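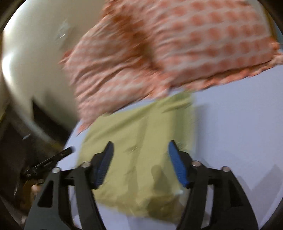 Leonilde Aguiar wrote to me after the last session to ask whether you're supposed to fold the big cloths first or the small ones, because she'd been doing small ones first for years and always ran out of table. Good question, and it's pretty much the whole of tonight's handout, so thank you Leonilde!

Household Linens, session 5: cloths, hems and where to put it all
Last updated: August

My answer is big first. A large checked tablecloth eats up the whole surface, and if there's a stack of little yellow-green ones already sitting there you end up working around them, dragging the big one over the top, and then everything has to be done over. If you only have a small table and one of the little cloths is already on it, slide it toward you and use the far side for the big one. I do that at home all the time (my table is a tiny Troko thing from my student days).

Checks are your friend. I know some of you think they look busy, but a check is a ruler printed right on the fabric. Find one row, follow it with your finger to the hem, and fold so that row lands on itself. If the rows start climbing as you go across, the cloth is twisted underneath. Don't try to press it out with your palm, you'll just chase the wrinkle from one end to the other. Pick up two corners, give it a shake, lay it down again.

About ruffled or rolled hems. They don't like being pulled tight. When you pull, the edge puckers and the middle goes slack, and then you get those long slanting creases. Hold the cloth an inch or so in from the hem and move it from there. Mine got wavy on one side after a hot wash and I've never gotten it completely flat again, so wash cool if you can.

Corners hanging over the side of the table: fine while you're sorting, annoying when you fold, as the weight tugs the rest along. Bring them up before the first fold.

Plain cloths are harder than people expect, with no rows to go by. What I do is fold edge to edge, run a thumbnail down the crease, open it up and use that line as my guide for everything after. Old creases will try to fool you. Ignore them or iron them out first.

For next time, please bring one checked cloth, one plain one, and whatever you're keeping them in now. The Avania boxes are fine, so is a drawer.

Comments

Pesari basket person: I tried the thumbnail thing on my napkins and it works, but not on the thick ones. Any ideas?

Reply: Thick ones I only fold in half and then roll. They spring open otherwise.

Romaniuk: is it ok to iron over a rolled hem or do you go around it? mine has a shiny line now

Reply: Go around it, or flip it and use a damp towel on top. The shine sometimes washes out.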